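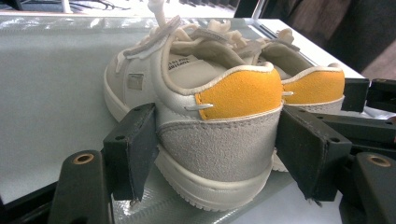 Unit 6: Handling Footwear

Reading for Saturday: notes from Unit 5 on contact and friction. Bring the grasp worksheet.

6.1 The chore

The task for this unit is to take a pair of children's sneakers from wherever they were left and put them down side by side, heels aligned, toes the same way, laces clear of the soles. A child of five can do it with some complaining. We use it because it contains most of what makes household work hard for a machine, and because the same operation appears on the shop floor in returns sorting and retail packing.

Definitions used in this unit:

Pair: two shoes, left and right, same model and size.
Placed: both soles flat on the support, neither shoe touching a lace with its sole.
Aligned: heels level to within the tolerance given on the worksheet.
Assisted: a person touched the shoe or the machine at any point. An assisted trial counts as a failure.

6.2 Where to grasp

A two-finger gripper with flat pads has three reasonable options on a low sneaker.

(a) Across the heel, one pad on each flank, just above or on the sole. The heel is the stiffest part of the upper and the sole resists squeezing. The shoe's center of mass lies forward of the pads, so the toe drops on lifting unless friction torque at the pads can hold it.

(b) Pinching the collar, one finger inside the opening. Good clearance from a neighboring shoe. Poor control of rotation, and the collar deforms.

(c) By the tongue or laces. Acceptable for carrying. Not acceptable for placing, as the orientation of the sole is then unknown.

Option (a) is the default in this course. Its main cost is space. When two shoes stand close together, the pad on the inner side has to enter the gap between them, and a pad of ordinary thickness may push the second shoe away before it makes contact with the first. A person solves this by nudging the near shoe outward with a fingertip and then grasping. Few controllers contain that nudge unless it was in their training data.

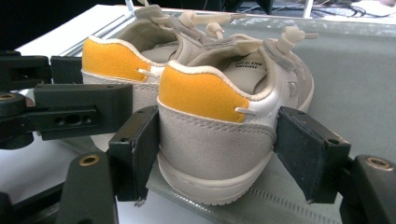 Approach angle matters as much as the grasp point. Coming in from behind the heel keeps the fingers away from the laces and leaves the tongue untouched, but the far shoe is then partly hidden by the near one and by the gripper itself. A wrist camera sees the heel tab very well and the toe hardly at all. Since the alignment criterion concerns both shoes, the controller has to remember or infer the pose of a shoe it can no longer see in full.

Materials add a second difficulty. Suede, smooth leather and rubber have different friction against the same pad, and a pad placed across a seam may bear on two of them. Set the grip force for the more slippery one. Glossy surfaces under the shoe, plastic sheet in particular, produce glare that depth sensors report as holes or as false height.

Exercise 6.A. Draw the shoe from the rear and mark the regions where a flat pad would bear on one material only. State which region you would choose and why.

6.3 Results to date

The Malalell trials used 27 pairs of shoes and one fixed arm. Of 400 unassisted attempts, 242 ended with the pair placed and aligned. The median attempt took 175 seconds. Failures were assigned to one cause each:

Lace under sole.
Second shoe displaced during approach.
Toe drop on lifting.
Left and right exchanged.
Other, including stops by the operator.

The first cause was the most frequent. Laces were not modeled, and the policy treated them as part of the upper. Shoes with elastic cord and a toggle did better than shoes with long flat laces, which is consistent with this but does not prove it, as the two groups also differed in size.

Note that 242 out of 400 is a figure for a cleared table in constant light. It should not be quoted as a figure for a hallway. The Virkeria pilot, run in August at a packing station, had wider variation in shoes and narrower variation in pose, and its numbers cannot be compared directly with Malalell.

6.4 Demonstration by hand

If a controller lacks the nudge, the usual remedy is to record people doing the task. Two methods are covered in this course. In the first, the person works with a hand-held gripper, so the recorded motion is already in terms of two fingers. In the second, the person wears devices on the hands and uses the fingers freely. The second is faster and more natural, but the motion has to be mapped onto a machine with fewer fingers, and some of it has no equivalent. Supporting a heel with the palm is one such case. 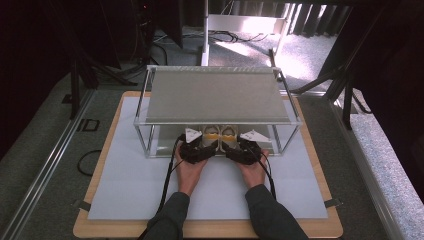 Sawsan Nasrallah objects that the mapping problem is overstated in these notes. In her reading, most of what a person does with a small shoe can be reproduced by two fingers and a support surface, and the loss comes from touch: the person feels the sole meet the table and lets go, while the recorded data often contain only positions. She would put the effort into contact sensing before adding fingers.

The point is fair and will be taken up in Unit 7. For now, when you compare the two methods on the worksheet, list separately what is lost in geometry and what is lost in force.

6.5 Can it be done yet?

For a shop floor with one shoe type, a fixture and a person within reach: yes, slowly. For a home: individual steps, yes; the chore as a whole, no. A household task is finished only when no one has to go back and correct it, and the trials above do not reach that standard.

Exercise 6.B. Using the definitions in 6.1, write a pass criterion for a pair left on top of each other. State what your criterion does with a shoe lying on its side.

Exercise 6.C. The Brisa controller releases at a fixed height above the table. Give two shoes for which this fails and describe each failure.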